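The Cekcombe Larder Letter
Jun 11, 2026

The great condiment amnesty

Every spring we ask readers to turn out their kitchen shelves, and every spring we are sorry we did. The letters came in by the bagful again. One household in Lower Cekcombe owned 12 open jars of mustard and had been buying a fresh one for each barbecue on the grounds that they were "nearly out". Another had kept a bottle of brown sauce through two house moves and a divorce. It was awarded to the husband.

We ran the amnesty at the Lellia Rooms, where you could bring anything with a lid and be judged for it in private. The plan was to sort what came in, pass on whatever was sealed and in date, and wash the rest out for recycling. The plan did not allow for the chutney. Cekcombe makes chutney the way other places make excuses, and most of it is given to people who were too polite to say no the year before. Several jars had plainly been round the village more than once. We recognised our own handwriting on one of them and said nothing.

The question we were asked most was where all this stuff ought to live. People hold strong views. There is a fridge party and a shelf party, and they should not be seated together at weddings. The shelf party likes a bottle where the hand can find it while the onions are catching. The fridge party thinks the shelf party will be dead by October.

Our own position is cowardly. Read the label. If it says to keep it in the fridge once opened, put it in the fridge, even if your mother never did and she is 91 and still drives. If it doesn't say, vinegar and salt will usually look after themselves in a cool cupboard, and oil wants to be kept out of the light and well away from the hob. Mayonnaise is not a matter of opinion.

A yellow bottle on the shelf, near the cooking. 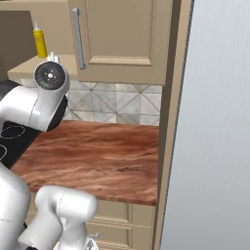
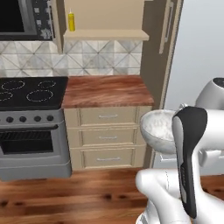
What to do with the last inch

Squeezy bottles are a confidence trick. The last inch will not come out however you hold it, and the noise it makes trying is not one you want at a table with guests. Stand the bottle on its cap overnight in a mug. In the morning, add a spoonful of vinegar and a spoonful of oil, put the cap back on properly (we speak from experience and have since repainted) and shake it hard. If it was mustard, you now have a salad dressing. If it was ketchup, tip it into a stew and keep quiet.

Jam jars with a scraping left will take hot milk and make a pink drink that children like and adults finish. Honey that has set can be stood in warm water until it gives up. The end of a jar of pickle goes into a cheese sandwich, juice and all, over the sink.

Trương, the new noodle counter by the bus shelter, has offered to refill clean bottles with its chilli sauce on quiet afternoons. We tried it and would advise labelling the bottle in large letters. One of us did not, and had it on a hot dog in the belief that it was something milder. He has got most of his voice back.

Other business

The Cania allotments have a glut of rhubarb and are leaving it on doorsteps after dark. If you wake to find some, you are not obliged to own up to liking it. Raffle ticket 3129 has still not been claimed. The prize is a hamper, it contains chutney, and we suspect the winner knows.

Entries for the autumn pickle table open next month. The limit is 6 jars a household, brought in after an entrant last year needed a wheelbarrow and a second trip. Lids must be clean, labels must say what is inside, and "mixed" will no longer be accepted as an answer.

Anyone missing a blue-handled ladle from the amnesty should ask at the Lellia Rooms, where it is being used to prop the window open.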